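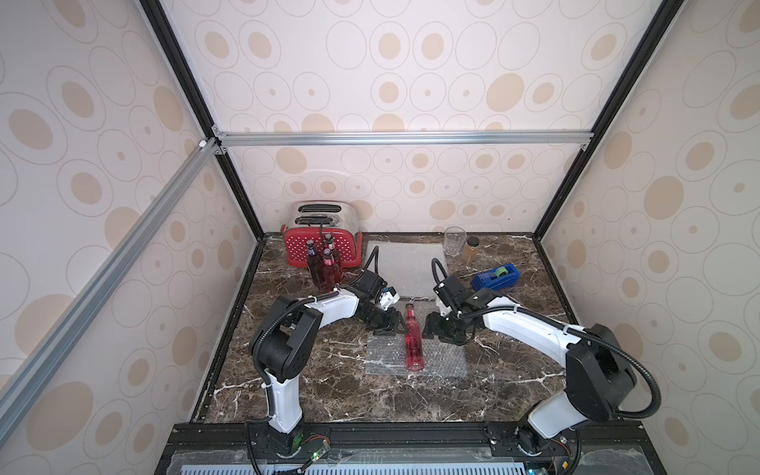
気泡シートの上に寝かせた赤いボトルと左右のアーム。固定カメラ側から。

2026年2月6日 作業ノート(双腕・ボトル梱包タスク)

Skitwood向けのデータ収集の続き。課題は「横になったボトルを気泡シートで包む」。両手の遠隔操作で記録し、あとで模倣学習に回す。目標は2000エピソード、今日の終了時点で176。前回までが103だったので、ペースとしてはまだ遅い。

初期配置はボトルをシート中央、首を奥向きにしたものを基準とし、そこから角度を少しずつ変える。トースター、立てたボトル3本、空のグラス、蓋付きの小瓶、テープ台は背景物として置いておく。タスク中は触らない。背景物の位置は20エピソードごとに入れ替える。壁紙は当面このまま。

午前中はシートの端をつまむところで失敗が多かった。指先がシートの上を滑り、つまんだつもりで空振りする。操作側の画面では固定カメラの映像だけ見ていると気づきにくい。手首カメラの表示を大きくしてからはだいぶ減った。 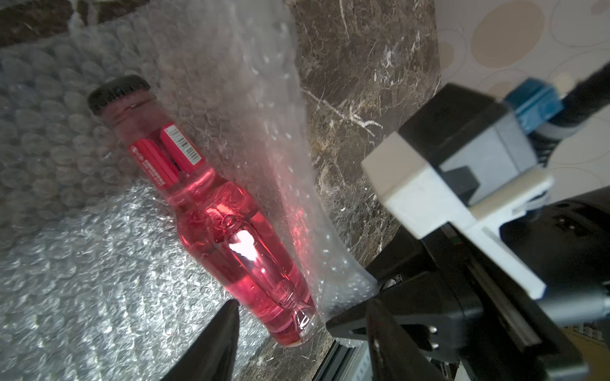 手首側の映像で気になるのは反射。シートの気泡が光を拾って細かく光るし、中身の赤い液体も光が通ると明るくなる。露出は自動のままだとアームを動かすたびに変わるので、午後から固定値にした。午前分は露出が揃っていないため、別フォルダに分けてタグ「ae_on」を付けた。学習に混ぜるかどうかは評価を見て決める。

失敗エピソードの扱い:
・空振りしてもやり直して包めたものは残す
・ボトルがシートから転がり出たものは破棄
・途中で操作者が手を入れたものは破棄

変換スクリプトはVan Hecke形式のまま。左右アームの時刻ずれは補正済みのはずだが、Pleso側のビューアで再生すると右手が少し遅れて見えるものがある。ビューアの問題か記録の問題か、まだ切り分けていない。次回、アームを止めた状態から同時に動かして確認する。

シートは繰り返し使うと折り癖がつく。癖のあるものとないものを両方入れたいので、古いシートも捨てないこと。交換したらエピソード番号を記録表に書く。

3月の中間評価までに配置の種類を増やす。シートの向きを変えた組はまだ手を付けていない。

コメント(2) 共有(1)

最近のノート
・手首カメラの固定ねじ 増し締め手順
・エピソード命名規則の変更
・Ondportへのデータ転送メモ

お問い合わせ | © 2026 Pleso 作業ノート | ページの先頭へ戻る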